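4. Setting up your first savings circle

This section assumes you have a Rarow account, a confirmed bank link (section 3) and people who are still speaking to you. A savings circle is a group that pays a fixed amount into a shared pot on a fixed date. Each round, one member takes the whole pot. When everyone has had a turn, the circle closes, and you can start another if your nerves allow.

The person who creates the circle is called the keeper. The keeper has a few extra buttons and receives most of the complaints.

4.1 Create the circle

1. From the home screen, choose Circles, then New circle.

2. Type a name. Members will see it on their bank statements, so save the inside jokes for the chat tab. Names can be changed until the first payment clears.

3. Set the contribution. The sample circle in this guide uses $70 a month with eight members, which makes each pot $560. Rarow will not accept a pot larger than $1,000 on a basic account. If the Next button stays gray, check your multiplication.

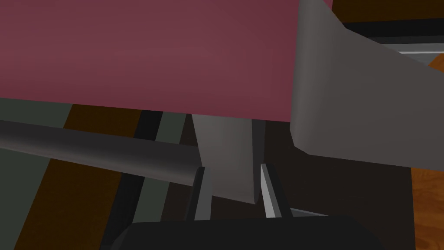
4. Choose a collection day. Any day from the 1st to the 28th can be selected. We used to allow the 31st. Then came April.

5. Press Save draft. No money moves at this stage, whatever your cousin has heard.

4.2 Invite members

1. Open the draft and choose Invite. Enter a phone number or email address for each person.

2. Wait for them to accept. An invitation lasts 32 hours and then lapses without a sound. You can resend it as often as you like, although there comes a point where the silence is the answer.

3. Check the Members tab. Every name needs a green dot before the circle can start. In the sample circle, Percy Cabrera and Wilmer Huaranga have green dots. Fredy Huamán has an amber one, meaning he accepted but has not linked a bank account. Tap the dot to send him a reminder.

Note: A member who joins through Flamari, our partner app, shows up with a small F next to the name. Payments from Flamari take one business day longer to arrive. Plan the payout date with that in mind.

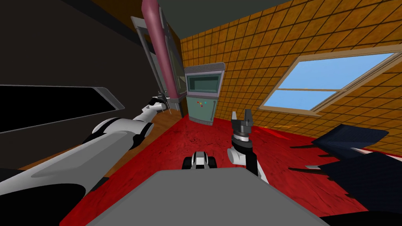
4.3 Decide the payout order

1. Choose Order. You have three options: Draw, By agreement and By bid.

2. Draw shuffles the names once and locks the result. There is no second shuffle. The keeper who pulled the last spot and wrote to ask us for one knows who he is.

3. By agreement lets you drag the names into place. Every member must then approve the list, and any change, however small, wipes all the approvals and starts the process over.

4. By bid lets members give up part of their pot for an earlier turn. The amount given up is split among the rest. Turn this on only if everyone in the group has read section 7, or at least claims to have.

Caution: Once the first pot has been paid out, the order cannot be edited by the keeper, by us, or by raising your voice on the phone.

4.4 Set the grace period

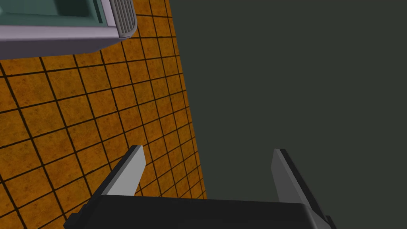
The grace period is the time between the collection day and the moment a payment counts as late. You set it under Rules, in whole days, from zero to five. During those days a missing payment is marked Pending and no fee applies. It may help to think of the two gray gripper fingers with the open gap between them: one side is the due date, the other is the late date, and the space in the middle holds nothing at all, including your money. Two days suits most circles. Zero is permitted and tends to shorten friendships.

If a payment is still missing when the grace period ends, the keeper gets a message with two choices:

Cover – the keeper pays the missing amount and the member owes it to the keeper.
Hold – the payout waits until the payment arrives.

Pick one before the payout date. If you pick neither, Rarow picks Hold.
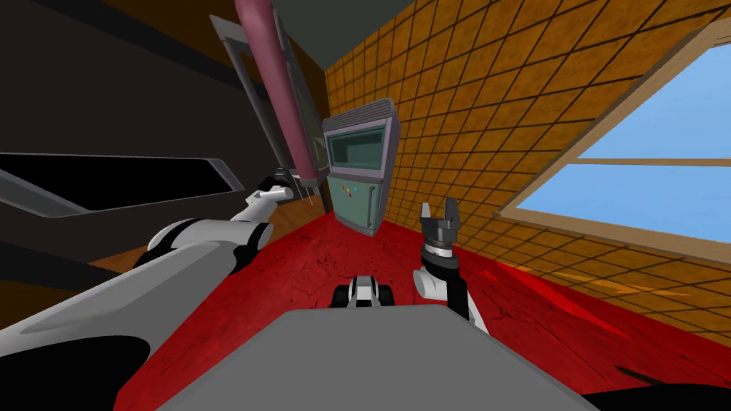
Can the keeper leave a circle after it has started?
Only by handing the role to another member first. Go to Members, choose a name, then Transfer role. The new keeper must accept, and the old one still owes any remaining contributions.

4.5 Start the circle

1. Review the summary page. It lists the contribution, the order, the grace period and the collection day.

2. Press Start. Each member gets a copy of the agreement to sign on screen.

3. When the last signature is in, the status changes from Draft to Active. Collection begins on the next collection day.

To cancel before the first collection, choose Circle settings, then Dissolve. Afterward, see section 9.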